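Skosesside Household Lists – README

Inventory lists, donation tallies and sorting notes for toys and small household goods

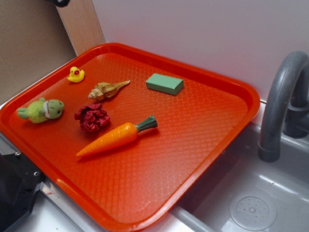
Yellow rubber duck and toy seashell on an orange-red tray, next to a toy sink.

Last updated: 2023-08-26
Version: 2.7

What this is

A set of plain text tables listing secondhand goods that passed through the Skosesside exchange shop and its smaller branch in Clildale. Each row is one item or one bagged lot, with the category, the condition grade, the price on the tag and whether it sold. The tables were typed up from paper intake sheets. There are 22 files, one per intake period, plus a lookup file for the category codes.

The lists are meant for people who study reuse and resale in small towns, for shops that want a ready-made category scheme, and for classes that need a messy but harmless table to practice on.

Files

intake/ – the 22 intake tables, comma separated, UTF-8
codes.csv – category codes and their full names
grades.txt – how the condition grades were given
changes.txt – what was edited between versions

The largest table has 265 rows. Several of the early ones are much shorter because the Clildale branch kept its own book at first and only the Skosesside pages were saved.

Columns

item_id – shop prefix and a running number. S is Skosesside, C is Clildale. Numbers restart with each file, so use the file name together with the item_id if you need a unique key.
category – a code from codes.csv
words – the description as written on the sheet, spelling left alone
lot – y if several things were bagged together under one tag
grade – A, B, C or X
tag_price – dollars, no currency sign
sold – y, n or blank
note – anything else on the line

A blank in the sold column means the sheet did not say. Please don't read it as n. Items moved between the two shops are marked "moved" in the note column and may show up again in the other shop's rows with a new item_id. We have not tried to match them.

Condition grades

A is clean and complete. B shows wear but works as intended. C has a missing or broken part that is named in the note. X was not put out for sale. Grades were given at the intake desk by whoever was on shift, and the two shops did not agree on where B ends and C begins. Clildale was stricter with books and easier on kitchen goods.

Toys

Bath toys and play kitchen pieces have separate codes (T4 and T7). In the first two files they share a single code, T1, and we left it that way. Small toys were nearly always bagged, so a T4 row is more likely to be a lot than a single item. Puzzles and board games are under G, and outdoor toys went to the garden codes until the October change.

Changes in the October files

The sheets were redesigned in October. The new sheet has a printed box for lot, which the old one lacked. For older files the lot column was filled in from the wording ("bag of", "set", "assorted"). This will be wrong in places, mostly for cutlery and craft supplies.

Known problems

- Water damage on the last pages of intake/09. Unreadable words are typed as [?].
- Prices in intake/14 were written in cents and have been converted.
- "Venton" in the note column refers to the Venton depot, where unsold textiles went. It is not a brand.
- Duplicate rows exist where a sheet was copied out twice. Clear cases were removed, doubtful ones kept.
- Donor names and phone numbers were on the paper sheets and were never typed.

How it was typed

Each sheet was typed once and checked against the paper by a second person – except intake/03 and intake/04, which were checked from photocopies. Spelling in the words column follows the paper. Category codes were normalized by script.

License and use

The tables and notes are free to use, change and pass on with credit to the Chisholm Reuse Lists project. The paper sheets are stored in Chisholm and are not available for loan.

Corrections

Send the file name, the item_id and the proposed change. Fixes go into the next version and are listed in changes.txt. Suggestions for new category codes are welcome too, but existing codes will not be renumbered.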